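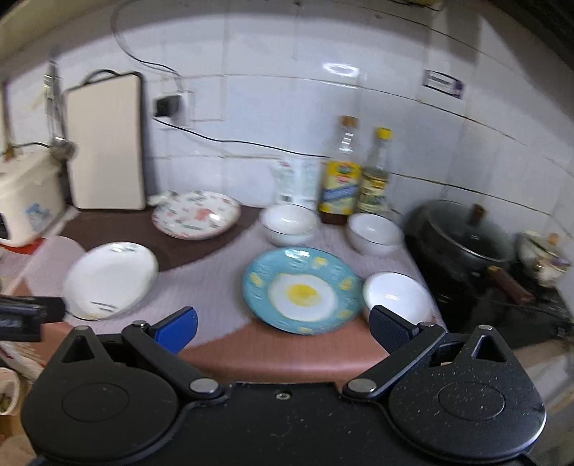

Aarne Ruotsalainen
Research Officer, Home-Based Work
2021-05-15

Piece rates and unpaid hours: changes to the Vastari household survey

The second round of the Vastari survey of home-based workers in Kevach district has closed, and the cleaned file has gone to the Leinonen Fund. It holds 3,751 household records. Partner offices will receive the tables by ward in September. Before then, anyone who intends to compare the two rounds should read the notes on method below. Several definitions have changed and the headline pay figures cannot be set side by side without adjustment.

Home-based work in this survey means paid work done in or next to the worker's own home, for a contractor or a middleman, on materials the worker does not own. Thread cutting, button sewing, bag folding and incense rolling make up most of it. Own-account sellers who cook or sew for passing customers are recorded separately and are left out of the piece-rate tables.

The first round asked for pay per day. Most respondents are not paid per day. They are paid per batch, and the batch is collected when the middleman comes. Interviewers therefore had to convert in the doorway, usually by dividing the last payment by the number of days since the previous one. Days on which no materials had been delivered were counted as working days by some interviewers and dropped by others. The daily figure from that round should be treated as weak.

The second round asks for the rate per 1,000 pieces and then, as a separate question, the time needed to finish a batch of known size. The hourly equivalent is worked out at the desk. Where a contractor counts in dozens or by weight, the interviewer writes down the local unit and the conversion is also done at the desk, from samples weighed in each ward. The ward conversion sheet is attached to the data file and should be cited with any figure taken from it.

Unpaid time is now recorded under its own heading. It covers fetching and returning materials, waiting for the middleman, and redoing rejected pieces. Many respondents did not regard any of it as work until asked item by item, so the question is read out as a list. Partner offices running their own follow-up interviews should keep the list in the printed order. A changed order gave different answers in the pilot, with waiting time the item most affected.

Deductions are the other main addition. Contractors commonly hold back part of the payment for spoiled pieces, for thread, or for transport. The first round recorded pay after deductions only, which hid them altogether. Gross pay and each deduction are now entered on separate lines. If the respondent knows only the net sum, the gross line is left blank and coded as missing – it must not be filled with the net figure.

On help from other members of the household, the form asks who worked on the last batch, their ages, and for how long. Children's hours are entered against the child and are never added to the main worker's total. The question refers to the last batch only. Asking about a usual week produced round numbers and a good deal of silence. Hours of schooling are taken from a different page of the form, and the two pages are completed at different points in the interview.

There are 2 known faults in the file. In the eastern wards, one version of the form was printed without the code for rejected batches, and those entries appear under "other". They have been recoded where the written note allows it, and flagged where it does not. The second fault concerns households that work for more than one contractor. The form has space for one rate. Interviewers were told to enter the contractor with the larger last payment, but the instruction reached some teams late. A flag marks the affected records and they should be excluded from any table of rates by contractor.

Ward tables will not be issued for any cell with fewer than 5 households. Contractors are shown by code. The key stays with the research office and will not be shared with partner offices or with buyers, including those who have asked for it in writing.

The data entry was done by Clunier under the existing contract, with every record keyed twice. Differences between the two entries were settled against the paper form. Most were in the unit field, where handwriting is poor and the local abbreviations for dozen and bundle look alike.

Offices that still hold paper forms from the first round are asked to keep them until the ward tables are out. We may need to go back to the margin notes on batch size. Questions on the recoding should be sent to the research office with the ward number and the household number, and without the respondent's name.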